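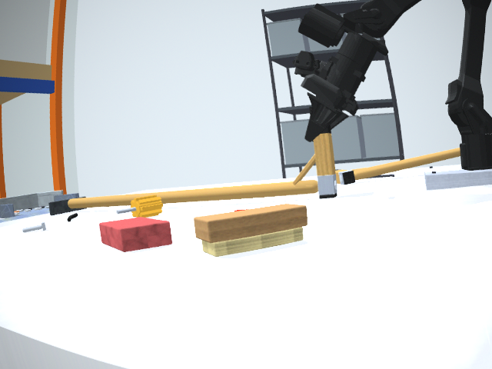 Games shows have been part of the video game business almost as long as there has been one, and they are a wonderful place to begin a book like ours! Walk into any hall on opening morning and you meet the whole trade at once: the giant publishers with their stages and light rigs, the two-person studios behind a folding table, the fans who have queued since before breakfast. What all of them have to work out is how a stranger should first touch a game. Think of a physics puzzle where you steer a black robot arm and set a capped wooden dowel upright on a white tabletop. A player gets the idea in a moment, with no story and no tutorial, and that makes it a very different thing to demo from a role-playing epic that needs an hour to warm up.

# Chapter 2: The Show Floor

In this chapter we follow a small studio, Triltumance, through its first public show. The team had one unfinished game, **Gotow**, and a booth in the far corner of the Edura hall, next to the drinks stand (a better spot than it sounds, as you will see in Section 2.3). Úna Gallagher designed the demo. Irén Kovács ran the booth and kept a notebook of what players did and said, and we quote from it often, because it is such good reading.

Their plan was simple. Each visitor would get 20 minutes with the opening level, and the team hoped for 200 players over the whole show. They got 961! To manage it they had to cut the demo down on the first evening, in a hotel room, with Gallagher deleting whole rooms of the level while Kovács read her notes aloud.

> "They all run straight past the lighthouse. Move the key or lose the lighthouse."

The lighthouse went.

## Before you read

Think back to the last game you tried without knowing anything about it. How long did you give it? Jot down what kept you playing, or what made you put the controller down, and keep the page handy for the project at the end of the chapter.

## Words to know

**Demo:** a short, playable part of a game, often built separately from the full version.

**Throughput:** the number of people who can play at a booth in a given time.

**Vertical slice:** a small section of a game finished to the standard of the final product.

## 2.1 Choosing what to show

Gallagher's first idea was to show the ending. Mac an tSaoi, the studio's publisher, wanted the boss fight from the middle of the game, and the argument ran for most of June.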